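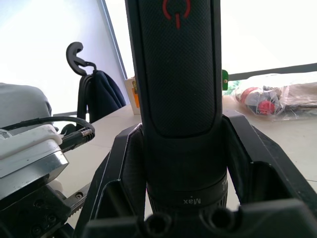
The knurled grip, the red power mark, and the dial that says "Max," which was upside down for most of my visit too.

I went to the Pitham open day for the parking, which was free, and the sandwiches, which had been described to me by Shahram Amini in terms I now consider irresponsible. That the building also contained a few hundred handheld gadgets in various states of undress was a bonus.

Pitham occupies the back half of a former carpet warehouse and does what its leaflet calls "grip and control evaluation." Firms send in things you hold in your hand, and Pitham tells them how they feel to hold. You would think the firms could find this out at home. According to Dorottya Szabó, who led our group and walked backward the whole way without hitting anything, they mostly can't. By the time a product is finished, everyone who made it has been holding it for two years and their hands have gone native.

The first room is all surface. Panels of sample textures run along one wall – ridges, dimples, something like the skin of a basketball, something like the skin of an orange – and you are invited to stroke them. I am not a wall-stroker by nature, but the man ahead of me was thorough and there was a line, so I had time to develop opinions. The small diamond pattern is the best of them. It is the one you see on the black device at the top of this page, matte and fine, with a smooth raised border running down the side of the panel. Dorottya said the border is there for the thumb. My thumb had never been consulted before and was flattered.

Then dials. I had no idea there was this much to say about dials. There is a drawer unit of them, 49 drawers, labeled in a hand so tiny that Shirin Asadi has to be fetched to read it, being the person who wrote it. She likes a ribbed ring that goes all the way around the base of a thing. She does not like a ring that stops dead without warning, or one that keeps turning politely after it has nothing left to give. Her view on the word "Max" is that people go straight to it and then complain. White letters on black are fine by her. The size of the letters is a matter on which she and Abbas Shojaei, from the next bench, are no longer speaking during lunch.

We also got a short talk on power symbols, the open circle with the line through the gap. Somebody asked why red. Abbas said red was what the client had picked, and moved on to the next slide. I thought this was the most honest moment of the afternoon.

The sandwiches were egg. There were also some without egg, but those went to the group before ours – a party from Ballix, in matching jackets, who had clearly done open days before.

I left with a tote bag, a texture card, and a pen with a rubber grip that I now can't stop judging. The next open day is in October. You sign up at the front desk, and the desk closes for lunch earlier than the sign says. Use the side entrance if it's raining, and take the textures first while your hands are clean.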